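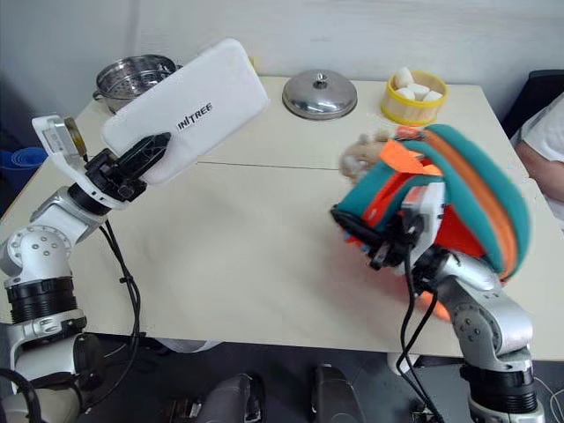 Two arms, padded grippers, steamer pot and lid at the back of the table.

Padded gripper covers for a two-arm kitchen kit: worth paying for?

Posted in Robots and Automation, September 2020

greltavine_mo
We have a two-arm tabletop setup at our unit in Prorkby and want it to handle pots and soft food. Sandhu have quoted us 810 for a set of fabric gripper covers, fitted, plus a yearly visit to replace them. The brochure says the covers "give any gripper a gentle touch". I have read that sort of line before. It doesn't say what the fabric is, how it's fixed on, or whether it comes off for washing. Has anyone paid for these, and did they last? We would be doing 2000 picks a month, mostly bread and pot lids.

Replies

brovbridge_bench
I had a set on trial for 8 weeks and sent it back. Padding does help with lids, I'll give them that. My trouble was bulk. Once you have thick layers round the fingers you lose sight of the tips, and the wrist camera spends half its time looking at cloth. Look at the view from ours with orange knit and teal fabric up against the lens. There's a pot or canister of some kind down in the corner and you would struggle to do much with it. 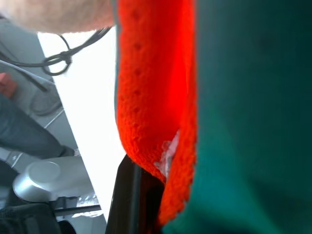
What to ask before you sign

Ask for the thickness when squeezed, in writing. Ask whether the camera mount can be moved, and who pays for that. Ask what one spare costs on its own, as I was only ever quoted for the full set. I'd also want to see it pick up a slice of bread and put it down again ten times running, on your table and not theirs. Their demo used a foam block, and foam forgives everything.

On food: I never got a straight answer about washing. "Wipe clean" means very little on a looped knit.

tinsnips
depends what your grippers are. mine are fine with 2 old oven gloves and some tape, been like that all summer. wouldn't go near food with it though

greltavine_mo
Thanks both. I've asked for the thickness and the spares price. No reply on washing yet, so the order is on hold.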